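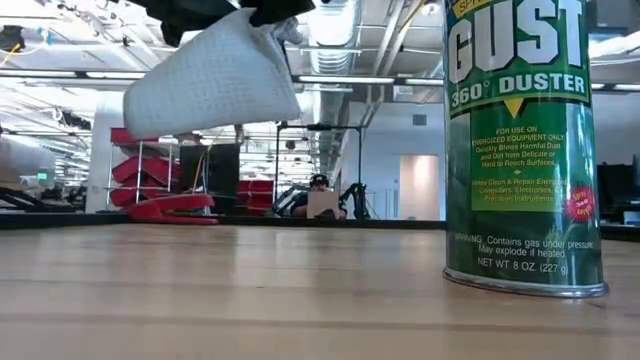

Tamar revises upkeep routine for its handling cells

Tamar has introduced a revised maintenance routine for the robot cells at its Fandon site, following a review of unplanned stoppages earlier in the year. The new schedule came into force in September and applies to every cell that handles cloth and other soft goods.

Under the previous arrangement, grippers were inspected after 4000 picks. The interval has been shortened to 200 for a brief check of the fingers, in which the operator removes lint, looks for wear on the contact faces and confirms that both fingers close squarely. The full inspection at 4000 picks remains in place and includes the wrist joint, the cable run and the fixings at the mount.

Senthil Namboodiri, who leads the maintenance section, said that fibre had been the main cause of poor grips. "Cotton sheds a little each time it is lifted, and the dust settles where the fingers slide," he said. "The short check takes about 30 seconds and can be done between batches."

Compressed gas dusters are permitted for the short check — provided that the can is kept upright and the arm has been stopped. Solvents may be used only at the full inspection. Worn finger pads are to be replaced in pairs, and the cell must then complete 2 trial lifts with a plain cloth before it returns to normal work.

Records will be kept in Zasent, the site's maintenance log. Questions about the schedule should be addressed to Sun-ja Ra in the cell support office.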